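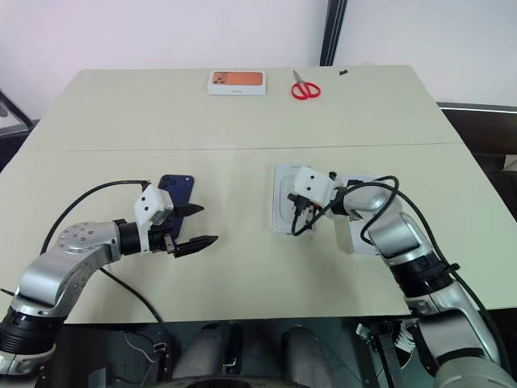

Tabletop with the center seam, phone lying face down.

Attractions Walk-Throughs Hayrides Escape Rooms Checklists Contact

Checklists > Seasonal Walk-Throughs > Zalholm Maze

Pre-opening safety walk, Zalholm Maze, October
Operator: Brelimness
Checked against: Zurkeck seasonal attraction sheet, revision 3

Marks used: OK, FIX (before opening), WATCH (look again in the second week). Comments are mine. The operator gets a copy and may write back, and usually does.

ENTRANCE AND QUEUE

1. Queue line clear of the fire lane - OK
Rope posts are well back from the curb. Last season they crept forward every night once the line got long, so I would like to see the marks painted on the asphalt and not chalked.

2. Warning sign readable before tickets are bought - FIX
The sign mentions strobes, fog and tight spaces. It hangs past the ticket window. A parent finds out about the strobes after paying. I was told people read the website first. I doubt it.

3. Guest count kept at the door - WATCH
Posted limit inside the maze is 22 guests at one time. The clicker at the entrance adds people going in. The exit has no clicker. I asked how the number inside is known and was told the staff "have a feel for it." That is not a count. Second clicker or a radio call from the exit, please.

ROUTE THROUGH THE MAZE

4. Floor level and free of trip points - FIX
Carpet edge lifting in the butcher room doorway. Taped, and the tape is lifting too. Ramp to the attic room is fine.

5. Exits marked and lit with show lights off - OK
Walked it with everything dark. Both side exits showed up from every turn I tried. Credit where due, this was poor in the last report.

6. Exit doors open with one push - FIX
There are 2 side exits. The north one opened right away. The south one needed a shoulder. Blamed on damp weather, as it was last time. Plane the door.

7. House lights come up from the control booth - OK
Quick, and the sound cut out with them. Ask for it again with the fog running, because the written procedure skips that part.

8. Wall panels fixed top and bottom - WATCH
Panels in the long hallway move when leaned on. The label says they were supplied by Bartoš and the paperwork says they are rated for "crowd contact," a phrase with no number behind it. I have asked for the number. Extra braces until it shows up.

EFFECTS AND PROPS

9. Flame treatment papers for drapes and fabric - FIX
Papers cover the black drapes. They say nothing about the burlap in the scarecrow room, which was added afterward. "It came treated" is not something I can file. Test it or take it down.

10. Fog machines out of reach and off the floor - OK
Fluid jugs are stored outside the maze. Smoke alarm cover plan is written down and signed.

11. Moving props guarded - FIX
The drop panel has a proper stop. The lunging dog does not, and its reach takes it over the painted guest line. I stood on the line to be sure. Move the dog back or move the line.

12. Cords covered or overhead - OK
One loose cord behind the crypt, staff side only. Fixed while I was there.

STAFF

13. Each actor knows the stop word - WATCH
Asked several. Most had it. One gave me last year's word. A sheet in the dressing room would help more than another talk.

14. Flashlights and radios at each post - OK
All switched on when tried. Spare batteries are in the booth.

15. First aid kit stocked - FIX
Kit is there, ice packs are gone, and the eye wash is past its date. The inventory card has every box checked, so I would ask what was being looked at when it was filled in.

RESULT

Not ready as walked. Items 2, 4, 6, 9, 11 and 15 have to be closed before the public goes in. I was assured all of it could be done by the afternoon. I will come back at 4 p.m. with the lights off and try the south door first.

Report 939. Keep a copy in the booth with the floor plan.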